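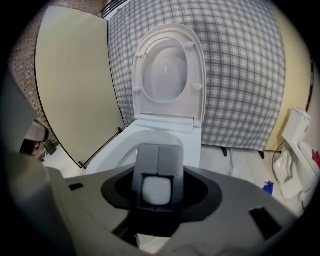 3. Toilet leakage in metered apartments

3.1 Sample and metering

The Driltgate district contains 855 apartments with individual cold-water meters. Of these, 414 had a continuous record for the full study period and were kept for the leakage analysis. Apartments with a shared riser were left out, as were those in which the meter had been changed partway through. Flow was recorded with Esurach loggers clamped to the meter body and set to a time step of 5 seconds. At this setting a single toilet refill shows as a block of steady flow with a sharp start and a short tail, while a leaking flush valve shows as a long series of small refills spaced at nearly equal intervals.

Night flow was used as the first screen. An apartment was marked as a possible leak case if the meter did not stand still for any full hour between midnight and the morning peak. This rule is coarse. It misses valves that seal only some of the time, and it wrongly marks homes in which someone works at night. Both errors were reduced by comparing the shape of each refill with the daytime refills from the same apartment, as described by Walid Chamoun in an earlier technical note for the district.

3.2 Visual check and dye test

Marked apartments were visited once. The tank was dosed with a Kemix dye tablet and the bowl was inspected after a fixed wait with no flush. Color in the bowl was recorded as a failed seal. If no color was seen, the tank water level was compared with the top of the overflow tube. A level at or above the tube was recorded as a fill valve fault, which the dye test alone can confuse with a sound toilet when the overflow is slow.

The lid and the seat were both raised for the bowl inspection, so that the water line and the rear wall of the bowl could be seen. Lighting proved to be a larger source of error than expected. Weak color is hard to see against glossy white ceramic under a warm lamp, and in the Varela building two bowls first recorded as clear were changed to failed on a second look with a flashlight. Figure 3 illustrates the fixture type.

Figure 3. White toilet with raised lid, plaid curtain behind.

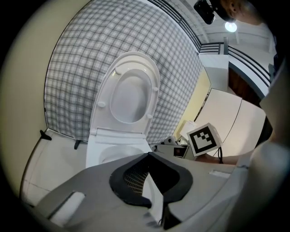

3.3 Estimating the leak rate

For each confirmed case the leak rate was taken as the refill volume divided by the time between refills, averaged over all nights with at least three complete cycles. Nights with other water use were dropped. The median confirmed leak was around 200 liters per day, and the spread was wide – a few cases account for a large part of the total.

The estimate assumes that the leak does not depend on the level of water in the tank. This is not strictly true for flush valves, where the head above the seal falls slightly between refills, but the change is small next to the night-to-night variation.
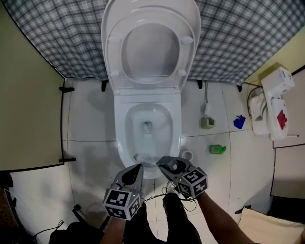
A second assumption is that the daytime leak equals the night leak. Supply pressure in Driltgate is higher at night, and fill valves respond to pressure more than flush valves do. Fill valve faults are therefore likely to be overstated by the night record. No correction was applied, as pressure was logged at the building inlet only and the loss along the risers is unknown. The two fault types are reported separately in the results for this reason, and the totals for fill valve faults should be read as upper limits.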